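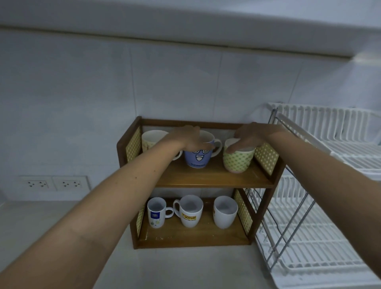
**Ticket 782: lab results not showing in patient charts**
Status: resolved

**9:40** Clarker clinic reports 5 charts with blank lab tabs after the March update.

**10:15** Found it! The Buviteo import was stopping at 960 records per batch. Raised the limit to 2,000 and reran it.

**10:50** All 5 charts filled in, and so quickly! Huge thanks to Halyna Pasichnyk at the front desk for the great screenshots. Closing.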